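Elba Navarrete had the kettle on before I'd even found a place to put my bag down. I'd driven over to Lodville in August to talk to her about old computers (she fixes them, strips them, sorts them and gives a surprising number of them away), and I'd barely said hello when she handed me a screwdriver. "You can hold that while we talk," she said. "People ask better questions with something in their hands."

I'm not sure my questions got any better, but I did have a great time!

Elba started out doing repairs for an office supply place called Kadwood, back when every desk in town had a beige tower under it. When Kadwood closed she took the leftovers home, and then the neighbors started bringing theirs. She keeps a notebook, and by this summer she'd written down 843 machines. "I thought I'd stop at 50," she told me. "I really did. I told my sister 50 and she laughed for a week." 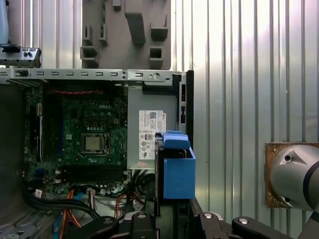
Desktops are still her favorites, mostly for how easy they are to get into. Laptops she'll do if you ask nicely, but you can hear the sigh. With the side panel off one of the big ones, she likes to give people the tour, and I got it too: the green board with the little white DELL logo, the silver square sitting in the middle of it ("that's where all the thinking happens"), the black memory slots down below. I asked about all those cables, the black bundle and the orange and red ones looping every which way, and she grinned. "Everybody's scared of the cables. The cables only go in one way, most of them. Take a picture on your phone first and you'll be fine."

She has opinions about memory, too. She tests every stick she pulls, writes the size on a bit of masking tape and puts it in an egg carton. What can't be saved goes to Espinoza, a scrap yard out past the county road, where they pay her by the pound. "Don't ask me how much," she said, and then told me anyway. Her best load ever brought in roughly $100, and she spent it on a new desk lamp and a very large pizza.

What she's most excited about right now is a thing called Nurnum, which is her own name for a hands-on class for beginners. (It's what her nephew used to call the noise a hard drive makes.) She wants people to practice on parts before they touch a machine they care about, so small pieces get put in holders where they stay upright and you can see what you're doing.
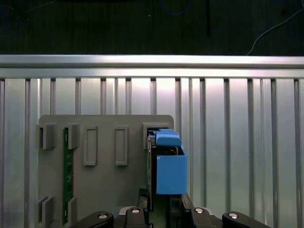 *A narrow green circuit board standing in its gray clips, with the blue printed piece at the right.*

"You learn a lot from putting one part where it belongs and taking it out again," Elba said. "Boring, right? But do it enough and your fingers quit being nervous." I tried seating a memory stick while she watched, got it backwards, and heard a very patient "mm-hm" from over by the kettle. Second try, click!

I asked whether she has a number in mind for the notebook these days. She said 1000, pretty quickly, and then she'd think about slowing down. Her sister has already started laughing. I drove home with an old tower of my own promised for her next round, and I still had her screwdriver in my pocket, so I'll be going back to Lodville soon.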